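Irena Kołodziej would like people to stop buying cutlery sets. She has been saying so for years, first from behind the counter of a kitchenware shop and now from her own dining table, where she runs small workshops on setting up a household without, as she puts it, "paying for forks you will never meet." I went in doubtful. I own a set. It came in a box and I have never felt cheated by it.

She doesn't begin with a speech. She begins with a blanket, spread over the table to keep the metal quiet, and she puts things on it and asks what you eat. I said soup, mostly, in January. She said that everyone says soup.

"So you need a spoon you like," she said. "Do you like yours?"

I had no opinion about my spoon. This seemed to please her. 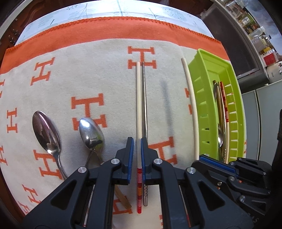
Her claim is that a person living alone can get by on a handful of pieces, chosen one at a time, and that chopsticks ought to be among them even in homes where nobody grew up with them. She cooks with them, turns bacon with them, and fishes pickles out of the jar. I asked whether tongs wouldn't do all that. "Tongs are for people with big drawers," she said, and moved on before I could point out that tongs hang on a hook.

On wood against metal she is more careful. Wood grips noodles better, she says, and it doesn't ring on a bowl. Metal lasts, and it goes in the dishwasher without a second thought. A textured grip at the thick end helps a beginner, though I noticed she had no good answer when I asked why the texture is so often up there by the hand and not down where the noodles are.

"Some have rings at the tip," she said. "Look at the tip before you buy."

"And if it's smooth?"

"Then you'll learn, or you'll use a fork."

Gitau Mwakyusa, who has taken the workshop and agreed to talk to me by phone afterward, is less of a convert than she thinks he is. He gave away most of a set he had bought from Jimis, a discount store near his apartment, and kept two of everything. Then his sister's family came for dinner. "We ate in shifts," he said. He has since bought some of it back. He still thinks the spoon advice was sound, and he uses a bigger one now for rice.

I put this to Kołodziej. She was unmoved. "He can borrow," she said. "People used to borrow."

Did they? My grandmother had a drawer that could have fed a wedding, and I don't recall her lending a teaspoon to anyone. Kołodziej conceded the point -- partly. Her own mother bought a full set in 2000 and polished it more often than she ate with it. Most of it is still in the felt.

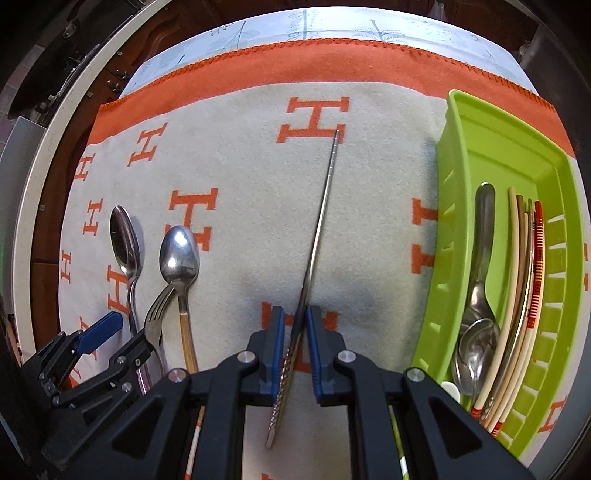 *Interview and text by **Phyllis Dunmore***

When it comes to money, the argument gets thinner. A spoon bought alone usually costs more than the same spoon bought in a box, and she knows this. She once worked out that a friend had spent 700 dollars on single pieces over the years, all of them handsome and none of them matching. I asked if that was a success story.

"She loves every one," Kołodziej said.

"For 700 dollars."

"You asked about spoons. Now you're asking about my friend."

She charges 50 dollars for an afternoon, tea included, and doesn't sell anything. I had expected a catalog at the end and there wasn't one. I'll give her that. I'll also admit that when I got home I took out my soup spoon and looked at it for a while. It's a little shallow. I haven't replaced it.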